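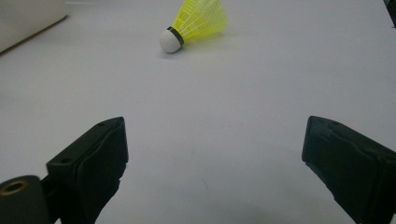

A badminton shuttlecock with a yellow skirt and a white base.

Evening badminton comes back to Castine hall in August

Posted 7/19/22

If you have walked past the Castine hall on a summer evening and missed the squeak of sneakers coming through the side doors, you will be glad to hear that evening badminton is on its way back. The Lestent Recreation Office confirmed this week that the hall will reopen in August, once the last of the floor work is finished, and the old drop-in sessions will pick up more or less where they left off.

The hall closed in the spring when a leak over the north end got into the floorboards. At first it looked like a small patch, but once the boards were lifted the crew found that most of that end had to come up, and the job stretched on from there. The roof has been mended, the new boards are down and sealed, and the court lines are being painted now. Players who remember the confusing tangle of old basketball and volleyball markings will be pleased to know that the badminton lines are getting a color all their own.

In the meantime a good many regulars have been making the drive over to the Wadlow school gym, which kindly opened its doors for 2 evenings a week. The Wadlow sessions have been cheerful and crowded, with 65 people signed up by the end of June, and the school has said it is happy to keep going until Castine is ready. Anyone who left a water bottle or a sweatshirt there (there is quite a pile by now) is asked to pick it up before the school year starts.

Sessions at Castine will be open to all ages, and beginners are as welcome as ever. Rackets can be borrowed at the front desk, and plastic shuttlecocks will be provided, though players who prefer feather ones should bring their own. Shoes with non-marking soles are a must on the new floor - please, no exceptions, it has been a long wait for it.

The Miranda Street parking lot will stay open late on badminton nights, and the 118 bus still stops right across from the hall. The sign-up sheet for the first sessions is at the Lestent office front counter, and names can also be left by phone at extension 422.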